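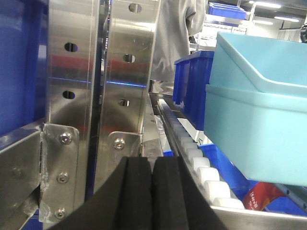 26/02/2022, Pletholm cell, Saturday shift

Went over the house rules for bin handling line by line before Monday's sign-off. Rev 2 of the Stonent sheet is what counts now, the old Esgate one goes in the drawer. Notes as I go, will tidy later.

Rule on pads. Check both finger pads at start of shift and after any stop. Wipe, look for splits, initial the log. Log had gaps again in February. No initials = no run, even if the pads look fine.

Rule on speed near the bins. Sheet says 90 mm/s max once the fingers are below rim height. The program had 109 in one block, left over from teh Esgate version. Changed it, saved as job 2861. Old job locked, not deleted. Want the history.

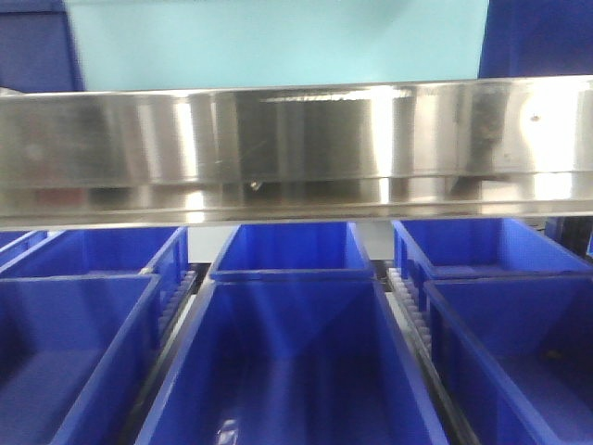

Empty bins get treated same as full ones. People reach in because there's nothing to grab and they figure the arm won't go there. Wrong. Hands out till the light stack says hold, and ask for the hold, don't assume it. Same goes for picking out stray bits from the bottom of a bin.

Also bins seated square before release. If one rides up, stop and reseat by hand with the drive off. No nudging with the gripper!! Had that argument with Chiriac on the phone, they say it's ok at low force. Our sheet says no, sheet wins until somebody revises it.
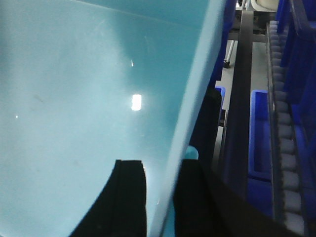

Fingers at the rim of the teal bin, conveyor off to the right.

Glare. Shiny plastic under the ceiling lights gives a bright patch and the rule as written just says "ensure adequate lighting", useless. Proposed wording: check the camera view on a light colored bin before each job, reject the setup if glare covers a rim or a corner. Needs a proper test, haven't done one. 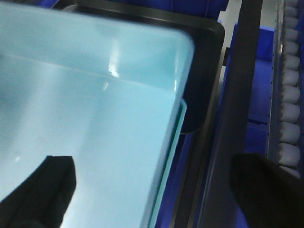

Light trays vs dark ones, same check for both, don't tune on one and trust it for the other. Add to sheet.

Still open:
- who can sign for a speed change, sheet dosen't say
- guard rail clearance, measure again with the long fingers on
- copy of rev 2 to Chiriac
- laminate one for the cell door, the paper one is falling apart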